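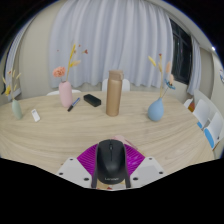
Shared Table Study: Keeping a Common Work Table Clear
Project report, Larden House
Submitted 31/03/2023

1. Background

Larden House has one large table in the first floor common room. It is the only surface in the building big enough for two people to work at with laptops and still have space for a third to eat. It gets used from early morning until late at night, and most of the complaints in the house log are about things left on it.

The project began in October as an assignment for the course on everyday spaces. We were asked to pick one piece of shared furniture, watch how it was used, and suggest a change that cost little or nothing. We picked the table. The group had first planned to look at the shoe rack by the front door, but the rack was replaced before we started.

2. Question

We wanted to know which small objects stay on the table after their owners leave, and whether giving those objects a fixed place would make the table easier to use. We did not look at food, dishes or trash, which are covered by the kitchen rules.

3. Method

We checked the table at set times and wrote down every loose object on it. Objects were sorted into four groups: computer items, drinks containers, household items that belong to the room, and personal items such as cases and pouches. Checks were done in two periods. The first period had no changes. Before the second period we put a shallow tray on the windowsill and a notice next to it.

We logged 129 objects in the first period. Over both periods together the total was 244. An object that was still there at the next check was logged again, so these are sightings and do not tell us how many separate things there were. This caused some confusion early on and we had to redo the first two sheets.

Each sheet had a column for position: near edge, center or far edge. We did not measure distances. The table has rounded edges, and people disagreed about where the edge zone started, so the position data should be read loosely.

We also asked residents to fill in a short form. It asked what they normally brought to the table, what they took away with them, and what they had moved in order to sit down.

4. What was on the table

Computer items came up most often in the first period. Of these, the mouse was the one that got left. Laptops nearly always went back upstairs with the owner, but a mouse is small and easy to forget when you close the lid and go. Several residents also said they leave it on purpose to hold their seat.

Household items were second. The vase and the remote control make up nearly all of this group. They belong to the room, so they are not clutter in the same way, but they still take up space and people push them around. Both tended to drift toward the far side of the table, away from the chairs that get used the most.
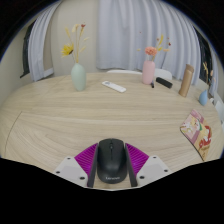 Figure 2. Computer mouse, with the vase of dried flowers and the white remote control on the far side of the table.

Drinks containers were third. Insulated bottles stayed longer than mugs. A mug gets collected when someone runs the dishwasher, but a bottle is seen as private and other people don't like to touch it. On the form, one resident wrote that they would rather work around a bottle than move it. We found the same thing with closed cases.

Personal items were the smallest group. They were also the hardest to sort. A case could hold glasses, pens or a charger, and we did not open any of them, so these were all logged as "case".

5. The tray

The tray came from the Zulgate reuse store and was free. We lined it with felt left over from another group's model. The notice asked people to put small items in the tray if they were leaving the table for more than an hour.

Computer items on the table went down in the second period. Bottles did not change much, partly since the sides of the tray are low and a tall bottle tips easily when the window is opened. The remote control moved to the tray in the first days and then went back to the table. Residents told us it was annoying to get up for it.

The vase stayed on the table. We had suggested moving it to the bookshelf, and most of the answers were against this. People liked having the flowers there and did not feel they were in the way. We dropped the suggestion.

6. Problems

The second period was shorter by three checks because of the holiday. We tried to log the sheets in Plavus, but the free account only allowed one editor at a time, and we went back to paper. Some residents knew when we did our checks and may have tidied up first. The form was returned by fewer people than we had hoped, and the ones who answered were probably those who care more about the table.

7. Suggestions

Keep the tray and move it closer, to the end of the table by the wall, so that the remote control can live in it.

Add a separate spot for bottles. A narrow shelf under the window would do. The Rai workshop on campus has offcuts that students can take.

Leave the vase where it is.

Ask residents to put a name label on anything they leave overnight. Several people said they would move things more readily if they knew who to tell.

8. Materials

Tray, felt, printed notice, tape, log sheets, pencils. Total cost was the price of the tape. The blank log sheet and the resident form are in the appendix.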